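台面上的日子

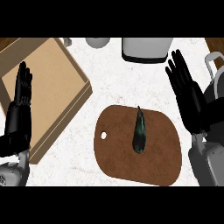
白色大理石，浅灰纹路，台上斜放着一只敞口的纸板托盘。

四月里我们家厨房终于弄好了，搬回去做的第一顿饭是番茄鸡蛋面，然后我就在新台面上留下了第一个印子。番茄汁滴在水槽边上，我当时忙着捞面，想着吃完再擦，吃完了又坐着聊了会儿天，等到收碗的时候，那儿已经有一小块比旁边暗一点的地方了，摸上去有点涩。我用湿布擦，用干布擦，蹲下来对着窗户的光看，它还在那儿。那天晚上我心情不太好，跟家里人说了好几遍，说得他们都不想理我了。

之前有几位老读者留言问我台面最后选了什么，我一直拖着没回，一来是工期拖了又拖，二来是自己也没想明白到底满不满意。现在用了一阵子，可以慢慢说说了。先打个招呼，这篇会很啰嗦，想直接看结论的朋友可能要失望，我写着写着就会跑到别的地方去。

先说我从小用的那个台面吧。我外婆家的灶台是水泥砌的，上面贴白瓷砖，方方正正的小块，砖缝里永远有一道洗不掉的黄。外婆过年前要拿旧牙刷蘸碱水，一条缝一条缝地刷，刷完了白上几天，蒸一次腊肉又黄回去。我那时候个子矮，下巴刚好搁在灶台边上，看她切姜，看她把鱼翻面，看她用手背试蒸笼的汽。瓷砖是凉的，夏天我喜欢把脸贴上去，外婆就骂，说油腻腻的你也贴。她骂归骂，从来没有把我赶出去过。

后来我们自己家搬了楼房，母亲做主装的是不锈钢台面，她说饭店都用这个，耐用。确实耐用，就是吵。放个碗当的一声，放个锅盖哐的一声，早上她在厨房里忙，我在床上听声音就知道今天吃什么：先当后哐是煮粥，只有当没有哐是热馒头。不锈钢用了几年就布满细细的划痕，反而好看了，雾蒙蒙的一层，像冬天的河面。母亲不觉得好看，她觉得旧了，总想换，想了好多年也没换。

再后来我一个人在外面租房子，用过的台面说起来就杂了。有一间是防火板的，靠水槽的地方泡胀了，鼓起来像一块发面饼，砧板放上去是歪的，切个土豆会自己往墙角滚。有一间根本没有台面，一张折叠桌靠在窗台下面，电磁炉放上去，就只剩下一本书那么大的地方可以切菜。可是我在那张折叠桌上做过好些像样的菜，现在厨房宽敞了，反倒常常煮面了事。人真是奇怪！

说回这次。我们家的厨房是窄长的一条，窗户在尽头，台面靠一侧墙。量尺寸的时候师傅说柜体深57公分，我还跟他争，说别人家不都是六十吗，他指了指墙里那根下水管，我就不说话了。三公分这种事，写在纸上好像没什么，真用起来，大盘子转个身都要想一想。不过住久了也就习惯了，现在我去朋友家，看见人家的台面深，还会觉得东西放太里面够不着。

选材料那阵子，我们几乎每个周末都在建材市场里转。那种地方的空气有一股石粉味，混着隔壁卖胶水的味道，待久了头晕。石材店一家挨着一家，样板斜靠在架子上，灯打得特别亮，什么石头都好看。我最开始是打定主意要石英石的，好打理，不怕渗，网上的文章都这么劝。进了Overo那家店也是冲着石英石去的，店面不大，在市场最里头，门口摆着一盆长得很疯的绿萝。结果我在他们家后院看见一块真的大理石，白的，纹路淡淡的，靠在墙上，太阳从棚子的缝里漏下来照着一条边，那条边有一点透光。我站那儿看了好久。

店里的人倒是很实在，一直劝我别买。他说大理石怕酸，柠檬、醋、番茄、红酒，沾上就咬一个印子；又说它软，磕了碰了都要认；还说油会渗进去，要做防护，做了防护过一阵还得再做。说完他大概觉得劝得差不多了，给我倒了杯茶。我喝着茶问他，那你自己家用什么？他笑了，说用大理石，用了好多年了，花得一塌糊涂。

我回家以后跟家里人讲了这件事。我们家4口人，意见分成好几派。母亲坚决反对，她的原话是“买个祖宗回来供着”。孩子投票给粉红色，什么材料都行，粉红就行。另一半说随便，我最怕听见随便，随便的意思是以后出了问题都算我的。来来回回讨论了很久，有几天饭桌上一提台面大家就开始夹菜。最后还是定了那块白的，我承诺由我来伺候它，谁也不许抱怨，我自己也不许抱怨。您看，第一天我就食言了。

安装是个Wednesday，啊不好意思，周三，我手机日历是英文的，照着抄就抄成这样了。石头从楼梯抬上来，最长那块超过50公斤，师傅们在转角的地方停下来歇气，我在旁边干着急，递水人家也腾不出手来接。抬进来的时候整个家里安静得很，连狗都趴在阳台上不出声。放下去，对缝，打胶，又拿水平尺量了好几回。然后他们走了，我把灯关掉，就着窗户外面的天光看那块石头，心里想的居然是外婆家的瓷砖。我把手放上去，凉的。我还是把脸也贴上去了一下，家里没人看见。

接下来是漫长的磨合期。前面说了番茄的印子，那之后我紧张了好些天，切柠檬要垫两层，倒醋像做实验，谁把杯子直接放在台面上我就跟过去塞一个杯垫。母亲来住的那几天被我说烦了，干脆端着碗坐到客厅去剥蒜。我看着她的背影有点难受，一个厨房弄得自己的妈都不自在了，那还要它做什么呢。那天晚上我把杯垫收掉了大半，只留下几个放在手边，谁想用谁用。

奇妙的是，从那以后印子确实多了起来，可我好像也不怎么看得见了。有一处半圆的，是果汁杯底；有一串小点子，我猜是泡菜水；窗边还有一道浅浅的划痕，来历不明，每个人都说不是自己。早上光斜着进来的时候，它们全都显出来，像玻璃上的水汽，太阳一高又都没有了。母亲如今反过来劝我，说不要紧，不锈钢那时候也是这样的，用用就匀了。她什么时候开始替石头说话的，我也没留意到。

说点实用的吧，免得大家觉得看了半天全是废话。

日常擦洗我就是用温水加一点点中性洗洁精，拧干的布擦一遍，再拿干布收一遍。之前买过一瓶叫Trokia的石材清洁剂，气味清清淡淡，用起来跟洗洁精差别不大，用完了就没有再买。去油我会多擦一遍，不用钢丝球，也不用去污粉。印子浅的地方我试过自己拿抛光粉磨，磨完那一小块比旁边还亮，远看反而更明显，后来就不折腾了。想自己动手的朋友先找个角落试试，我是从正中间开始试的，别学我。

防护剂倒是老老实实在做。怎么知道该不该补呢，滴几滴水在上面，水珠站得圆圆的就还行，要是慢慢塌下去、颜色变深，就可以安排了。做一次要把台面全部清空，晾着过一夜，所以我都挑家里打算出去吃的日子做，等于给自己放个假。

揉面是它最大的好处，这一点我要大大地夸一夸。我们家爱吃包子，以前在木板上揉，揉到夏天面就黏手，越撒粉越硬。石头凉，面团放上去很听话，油酥也不容易化。上个月试着学做千层酥皮，配方是从Barua那家面包店的小册子上看来的，就是地铁口那家，买面包会随手塞一本给你。配方里说黄油70克，我手一抖多放了一块，结果层次乱七八糟，味道好得不得了，孩子拿着掉渣的酥皮满屋子走，走到哪儿掉到哪儿。狗跟在后面，那天它最开心。

再说说台面上放什么。刚装好的时候我有一种莫名其妙的决心，要让它上面什么也没有，像杂志里那样。坚持了不到一个礼拜。先回来的是电水壶，它没有别的地方可去；然后是米桶旁边那罐盐，做饭的人伸手就要；再然后是孩子的水杯、母亲的药盒、拆到一半的快递、几颗不知道谁从公园捡回来的松果。东西好像自己长了脚，晚上收干净了，早上又聚在一起开会。

后来我想通了，与其天天跟它们生气，不如给它们一个地方待着。我试过藤编的篮子，好看，可是缝里容易积面粉；也试过搪瓷盘，又回到了当当响的童年。用得最顺手的反而是纸板的浅盘，装水果的、装快递的，边上有一圈矮矮的沿，零碎往里一放，要擦台面了整个端走，擦完再端回来。脏了破了就折一折送去回收，一点也不心疼。母亲对这个特别满意，她攒纸盒攒了一辈子，阳台上那一摞我唠叨过多少回，总算轮到她得意了。她现在收到快递先看盒子，盒子好才看里面的东西。

当然纸盘也有纸盘的脾气，底下沾了水会软，印着颜色的还可能把颜色留在石头上，所以我放之前会把台面擦干，也尽量挑没有印花的那一面朝下。湿淋淋的青菜不要往里搁，这是教训，那次一端起来底就掉了，一把小油菜全落在拖鞋上。

有读者问过费用的事，具体数字我就不列了，各地差得太多，石头又是一块一个价。只能说比石英石贵出来的那部分，我是从别的地方省下来的，吊柜没有换，还是原来那几扇，门板重新刷了漆，把手拧下来用热水煮了煮，居然煮出黄铜的颜色来，之前还以为是黑的呢！抽油烟机也是旧的，声音大得像拖拉机，每次开起来我们都得喊着讲话。孩子学会的第一句大嗓门就是“妈——饭好了没有——”，楼下都听得见。

写到这儿看了一眼时间，又晚了。我最近都是等大家睡了以后在厨房里写东西，把笔记本电脑放在台面靠窗那一头，站着写，站累了就坐到高脚凳上。白天那里堆满了菜，到了夜里空出来一小片，刚好够放电脑和一杯茶。茶杯底下，嗯，没有垫。冰箱嗡嗡响一阵停一阵，楼道里偶尔有人回来，钥匙在锁孔里转两下。我写得慢，常常写一段，起来擦两下水槽，又写一段。

外婆的那个灶台早就拆了，老房子也给了别人住。拆之前我回去过一趟，灶台上堆着不用的花盆和一捆旧报纸，瓷砖倒还是那些瓷砖。我当时想抠一块下来带走，没抠动，指甲还劈了。现在想想，真要抠下来了，大概也就是在抽屉里躺着，跟那些松果一起。

下一篇本来说好要写腌笋的，笋已经买回来了，在阳台上用湿布盖着，再不弄就要老。我的旧博客还放在Nornar上没有搬完，里面有一篇前年的腌笋记，做法比较粗，盐也放多了，大家先别照着做，等我这次的弄出来再说。另外谁家有去石头上泡菜印的好办法，请一定留言告诉我，土办法也行，我拿窗边那个角落试。

联系我：请在文末留言 | © 台面上的日子 版权所有，转载请先打声招呼 | 返回顶部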